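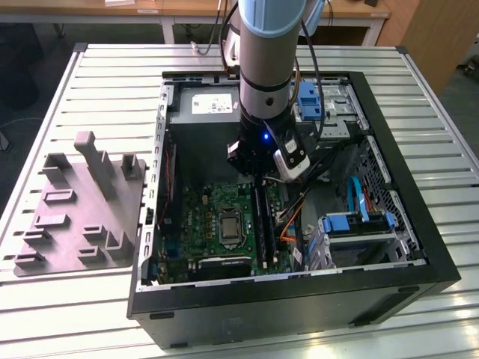

*Desktop tower on its side with the panel off, CPU socket showing.*

# The Peng tool roll

Sewn by Gromlow in Brurkura. Waxed cotton canvas, in grey or bottle green.

G'day, I'm Marisol Tovar and I sew tool rolls for people who fix small things: computers, sewing machines, cameras, clocks, the remote for the garage door. I've been making the Peng for a fair while now and it's still my favourite thing on the table (don't tell the aprons).

If you've ever gone looking for the one screwdriver that fits and found it under the couch with a pen and half a biscuit, you're who I had in mind. I was that person! I kept my little drivers in an old ice-cream tub, and every job started with me tipping the lot out on the kitchen bench and poking through it. The tub is now full of buttons, and the drivers live in the roll by the back door.

## What you get

- One Peng roll, 300 mm tall when it's laid open
- A fold-down flap across the top so nothing slides out when you carry it
- Slim slots on the left for precision drivers, tweezers and picks
- Wider slots on the right for pliers, a torch, side cutters and the like
- A zip pocket at the far end for bits, spare screws and that weird key you don't want to lose
- A long cotton tape tie, sewn in, no buckle
- A small square of leftover canvas for patching (or for wiping your glasses, I won't judge)

Tools aren't included. I get asked a lot, and I do understand why, because it looks much better in the shop when it's full. But everyone's kit is different and I'd only end up selling you five things you already own.

## The canvas

It's a mid-weight waxed cotton, stiff when it's new and a bit grumpy about being rolled for the first week or so. Give it time. It softens along the folds first, then everywhere else, and it picks up pale creases that I think look lovely. If you want something that stays looking brand new, this probably isn't your roll, and Chenxi's nylon version (further down the page) will suit you better.

The green is a proper dark bottle green. The grey leans a little blue in morning light. I've had one person send the grey back over that and I completely get it, so if colour matters to you, ask me for a swatch before you order and I'll pop one in an envelope.

Stitching is a bonded polyester thread, doubled at the top of every slot. That's where the first lot wore through. I sold a dozen or so at the Thursday market with single stitching and most of them came back to me for mending, which was a bit embarrassing, but I learnt where people yank.

## Slot sizes, because everybody asks

The slim slots take a driver handle up to about pencil-case thickness, by which I mean the skinny ones with the spinning cap on the end. They don't take a chunky ratchet handle. Please don't try, you'll get it in and then you'll be writing to me about getting it out.

The wider slots are happy with normal household pliers. A big shifter won't fit and neither will a hammer, though somebody did tell me they keep a tack hammer in the zip pocket with the head poking out. Good on them.

If you've got a tool you're not sure about, measure the fattest part of the handle and send me the number. I'd much rather answer an email than pay return postage both ways, and so would you.

## How I pack mine for computer jobs

I do a bit of fixing for family and for the neighbours, mostly old desktops that need a dust-out or more memory. My roll for that goes like this, left to right:

- Two Phillips drivers, one small and one medium
- A flat blade I'm not precious about
- Plastic spudger
- Bent tweezers
- Soft paintbrush for dust
- A torch
- Side cutters for cable ties
- Fresh cable ties, bundled with a hair elastic
- Zip pocket: case screws in one little bag, drive screws in another

The paintbrush goes in bristles up. I put it in bristles down once and it's had a kink in it ever since.

With the roll laid flat next to the case I can see an empty slot straight away, so before the side panel goes back on I have a quick look along the row. I've screwed a case shut with the tweezers inside it, and I'd like to never do that again. It rattled all the way down the driveway.

One more thing on that: waxed canvas isn't an anti-static mat. Don't rest bare boards or memory sticks on it. It's for tools, so leave the parts in the bags they came in and put the bags somewhere else.

## Looking after it

Brush it off when it's dirty. Sponge it with cold water if it's really dirty, then hang it over a door until it's dry. No washing machine, no dryer, no iron. Hot water takes the wax out and then you've got a limp bit of cotton and a funny-smelling laundry.

Re-wax it when water stops beading up. I use the Dandent tin, which I sell on its own page, and it's only beeswax, paraffin and a splash of oil. Rub it on, go over it with a hairdryer on low, rub it again with an old sock. It takes me one cup of tea. A tin will do the roll several times over, with plenty left for your hat.

If a seam goes, send it back and I'll sew it up. You pay postage to me, I pay postage home. I don't need a receipt, I know my own stitching!

## Chenxi's nylon version

Chenxi Xu shares the workroom and does all our lighter bags. The nylon Peng has the same layout but it weighs next to nothing, it goes through a cold wash without complaint, and it comes in a very cheerful orange. It doesn't stand up to sharp picks as well as the canvas does, so if you carry scribes or a knife, get the little tip covers with it.

I've got one in the car. I grizzled about it for weeks because I thought nylon was cheating, and then I spilt coffee on it and wiped it off with my sleeve, so I've gone quiet on the subject.

## Ordering

We sew in small runs, and a roll that's in stock goes out within 2 working days. If your colour says "next run", it means the canvas is cut and waiting its turn at the machine. You can pay now and join the list or just leave your email, whichever suits.

Pick-up from the Brurkura workroom is free. Come round the side, past the lemon tree, and knock loudly, as the machines are noisy and I usually have the radio on. Afternoons are best. If you'd like to bring your tools along and try them in the slots first, please do, I love a sticky beak at other people's kits.

For bigger orders (schools, repair groups, workshops) send me a note with how many you want and by when. The biggest run we've done was 200 and my thumbs still remember it, but we got there. We can sew a plain label with your group's name on the flap if you give us enough notice.

## A few questions I get

**Can I have it left-handed?** Yes! I flip the layout so the slim slots are on the right. Same price, just write "lefty" in the order notes.

**Does it smell?** New ones do, a bit like a candle. It fades. Leave it unrolled near an open window if it bothers you.

**Can you make it longer?** I can add slots, but past a certain point it rolls up as fat as a loaf of bread and the tie won't reach. I usually talk people into a second roll.

**Will it fit knitting needles?** The short ones, yes, and crochet hooks fit beautifully. My aunt has a green one for hers and has never put a screwdriver near it.

**Do you do gift wrapping?** I'll tie it up with the tape in a bow and tuck a card under it. Tell me what you want the card to say, and keep it short, my handwriting is terrible.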